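Morkomden Robotics Notes > Working Papers > Manipulation > Section 4

212 shares · 3 comments

4. Learning to pour from a messy table

Okay, so this is the section I've been looking forward to writing! Section 3 went through the policy and the losses, and if you skipped it (I would have) all you need to know is that Prestemance takes in three views, one from the head and one from each wrist, and decides for itself which of them to listen to at every step. We call that part the view gate. Everything below is about whether the view gate earns its keep when there's liquid involved.

4.1 Why drinks

We started out with blocks, like everyone, and the gate did basically nothing. The head view was good enough for blocks, so the gate parked itself there and never moved. Tien-fu Tang suggested mixed drinks, mostly because clear glass on a white table is about the meanest thing you can show a camera, and within a day of switching over we had a policy that failed in ways worth studying. Glass edges vanish from far away and come back up close. Juice hides its own surface when the bottle is in front of it. And a bar spoon is long and thin enough that the two ends of it are really two different problems.

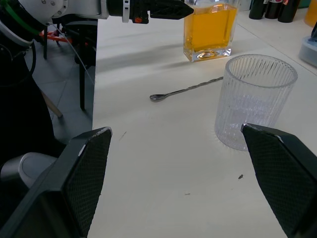

The other nice thing about drinks is that a recipe breaks up into steps that each need a different kind of looking. Finding the right glass is a whole-table job. Getting the fingers to the right height on it is a close-up job. We wrote 12 recipes, and every one of them mixes the two kinds, so a policy that only trusts one view is going to get stuck somewhere along the way.

4.2 Data and training

We recorded 436 teleoperated demonstrations, all two-armed, all with the same stock of bottles, pitchers and glassware. I want to be upfront that we did very little tidying between runs. Things got nudged, the back row drifted, and we left it like that on purpose. An earlier baseline of ours, Nasution, had been trained on a table where every item went back to a taped mark, and it fell apart the first time somebody moved a pitcher a hand's width. I didn't want to go through that again!

Training was plain behavior cloning with action chunks. The gate gets no labels at all. It only sees the imitation loss, plus a small penalty for switching views too often (without it the weights flicker like a bad fluorescent tube, and the arms pick up a shake you can hear from across the room).

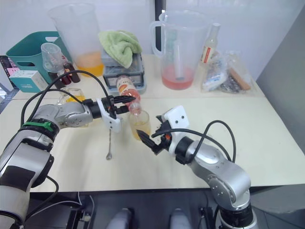 Pouring is where I expected the gate to go to the wrist view, and I was wrong about that. During the approach, sure, the wrist weights climb. But once the bottle tips past a certain angle the weight slides back to the head camera and stays there until the arm starts to come upright again. My best guess is that the wrist moves with the bottle, so its view of the glass keeps changing during the tilt, while the head gives the policy something steady to measure against. We tried forcing the wrist view during the tilt and got more spills, which fits the guess but doesn't prove it.

Grasping went the other way. For anything with a cap or a narrow neck, the wrist view took over well before contact, and it kept most of the weight through the close of the fingers. Smudges on the plastic and people moving in the background didn't change the pattern much, which was a relief.
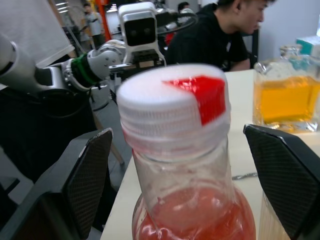
4.3 Where it goes wrong

The spoon. It's always the spoon! The policy will happily reach for the bowl end when it should be going for the shaft, and from there it never recovers. We cut the views one at a time to find out who was to blame, and losing the head view made it far worse, so at least part of the plan for the spoon is made from up high. We ran the whole comparison over 5 random seeds and the spoon was the weakest step in every one of them.

Figure 5. Workspace for the drink-mixing trials, head camera view, with both grippers open over the table.

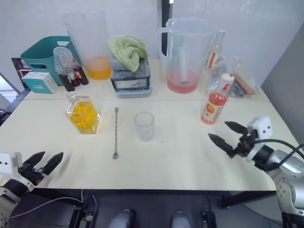
Does the view gate still help if you have only one arm?

It helps less. With a single arm you lose one of the wrist views, and the gate ends up leaning on the head camera for most of the recipe. We still saw better grasps than with fixed weights — just a smaller gap.

The next section puts the same policy on the Badari shelf task, with no liquids and a lot more clutter.

Comments (3)

pipettehand: Did you try colored tape on the spoon shaft? We did that with stirring rods and it got us past a very similar wall.

grad_in_the_basement: The part about the weight sliding back to the head camera mid-pour is so cool. Would love to see those curves plotted against tilt angle.

m.okl: How big is the switching penalty? I looked in Section 3 and couldn't find the number.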